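From: Jabari Kimaro
Subject: Re: Shorts program, file delivery

Roos Van Beek wrote:
> Is the limit for student shorts still 2 GB? Mine runs 268 seconds.
> Also, does Hikel want subtitles burned in?

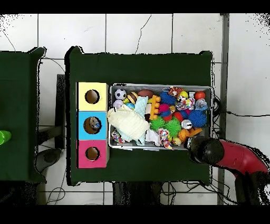
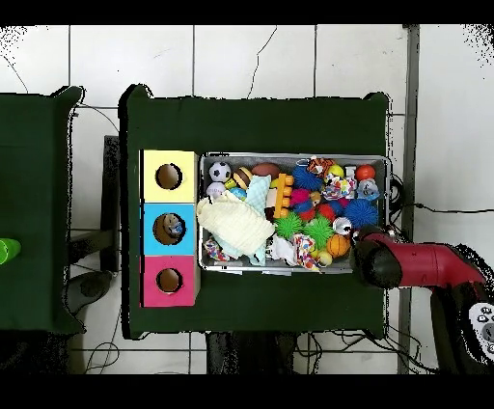
Green-covered tables in both.

The limit is now 3000 MB per film. At your length, 60 Mbit/s fits with room to spare. Send subtitles as a separate file; Hikel adds them at their end. Stereo sound is fine. Leave off the color bars and the countdown.

Uploads close Sunday at noon. The Zenari block has no spare slot after that.

Jabari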